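# Rornmont Community Choir: your questions

**Do I need to read music?**
Not at all! Plenty of us learned by ear, and we send out practice tracks for every part (yes, even the tenors get one).

**When do you sing?**
We start at 7 pm in the Prendergast Hall and go for two hours, with a cuppa in the middle. Term begins in April.
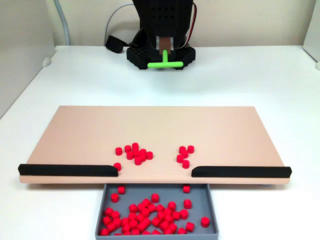
Torben Rieger writes that the first night felt enormous and by the tea break he was humming the bass line to strangers.

**What does it cost?**
It's $35 a term, and your first 2 sessions are free. If money's tight, have a quiet word with Tayla Tuhiwai.

**What sort of songs?**
Oh, all sorts! Folk songs, rounds, a bit of gospel, and this term a gorgeous lullaby in four parts.

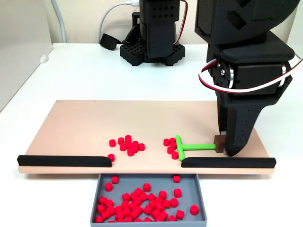 We pick new pieces each term, and suggestions are always welcome, especially ones with a good fat alto line.

**Do I have to perform?**
Only if you'd like to. The winter concert at Kultley is optional, though it's a lovely night.

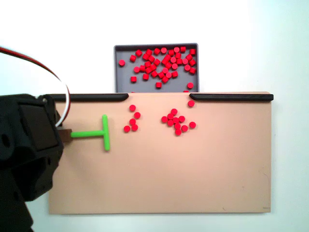
Dress is any colour you fancy, and we warm up for 30 minutes before the doors open.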